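Search questions
Ask a question Browse topics Log in

Recruiter asks for my current salary before any interview, should I tell?

Posted Jul 24, 2022 in Hiring and Job Search
400 views 2 shares

Hello everybody. I am working as a purchasing coordinator at a company called Cruzado, and I am looking for a new position since May. Last week I applied to Flanix for a similar job, one level higher. The day after, a recruiter wrote to me a friendly e-mail, and in the same e-mail she asked me to send my current salary and my last pay slip "to move forward in the process."

In the country where I grew up this is a normal thing and no one thinks twice. Here I have heard from colleagues that it is not polite to ask, or maybe even not permitted, but each of them told me something different. My problem is that my salary today is low. I accepted it when I arrived, because I did not know the market, and after that I received only small raises. If I tell the real number, I am afraid they will add a little on top and call it an offer. If I don't answer, I am afraid they will simply take the next person.

The job ad has no salary range. I have looked on several websites and the numbers for this position are so far from each other that I can't use them.

What should I write back to her? And is it a bad sign about the company that they ask this before the first call? I would like to keep good relations with the recruiter, she was correct with me in all the other points.

Thank you for your time.

slowriver

3 replies

Paperclip_Ed
14 people found this helpful

I was on the hiring side for 19 years, the last part of it at Ronunow, so let me tell you how it looks from there.

In most cases the recruiter has a form, and the form has a box for current salary. She asks because the box is there. She may not have thought about it more than that. For this reason I would not call it a bad sign yet. It becomes a bad sign if you answer politely with something else and she insists.

What I would write is something like this:

"Thank you for your message. I prefer to talk about the salary for this position and not about my current one, as the responsibilities are different. Could you please share the range you have planned? I am happy to tell you if it fits my expectations."

You do three things with this text. You don't refuse to talk about money, you ask for the information which they for sure have, and you stay friendly. A manager does not open a position without a budget. The range exists, even if it is not in the ad.

If she answers that she can't give a range, then you give your own expectation. Please prepare it before, and don't calculate it from your present salary. Calculate from what the work is worth. Call two or three people who do this work in your city and ask them what they would consider fair for the position. People don't like to say what they earn, but they answer this other question quite easily.

About the law: it depends on the place. In some states and cities an employer may not ask for salary history, in others it is allowed. Look on the website of your state's labor department and don't trust the colleagues, mine were wrong too. Even where it is forbidden I would not start with the law in my first e-mail. Keep it for the case you need it.

The pay slip I would not send at this stage to anyone. It has your address and other data on it, and they have not even spoken with you.

And one thing more, do not invent a higher number. Some companies verify it after the offer, and I have seen an offer taken back for this. To say nothing about your salary is fine. To say something false is a different matter.

marta-less
3 people found this helpful

just tell them. if the company wants to pay low they will pay low anyway. I told my number to Rokico and got 20 percent more, no drama

tuesdaydesk
9 people found this helpful

I don't agree with the reply before mine. It went well in that case, but 20 percent more is a good result only if the first salary was correct. The person who asks here writes that the salary is already low, so a percentage on top keeps it low, and the next employer will calculate from there again. I was in this circle myself through two jobs.

I agree with most of what Paperclip_Ed wrote. I would only add the situation on the phone, because by e-mail you have time to think and on the phone you don't. They will perhaps call you and ask it in the middle of other questions, quite fast. Write your sentence on a paper and keep it next to the phone. Mine was: "I am looking at positions that pay between this and this, is it in your budget?" Then stop talking. The silence is uncomfortable, particularly when you speak in your second language, but let the other side fill it.

If you have to fill in an online form and the field is obligatory, you can try to write 0 or "to be discussed." Some forms accept only a number. In this case I put 0 and explain it in the comment field, so that it doesn't look like a mistake or a lie.

Also make for yourself a lowest number before the first call, and write it down. I did not do this the first time, and when the offer came I was so glad to have one that I accepted it in the same minute.

Was this page helpful? 31 comments hidden
Share 2

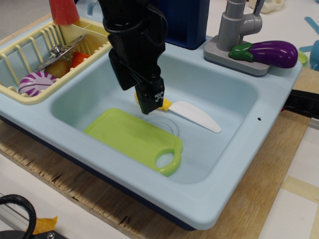 If I already told the recruiter my current salary, can I still ask for much more?

You can still ask for it. Explain that your expectation is based on the new responsibilities and on what this kind of position pays in your area, and name your number clearly. It is harder than if you had not told, but a recruiter hears this often and it is not a reason to be excluded from the process.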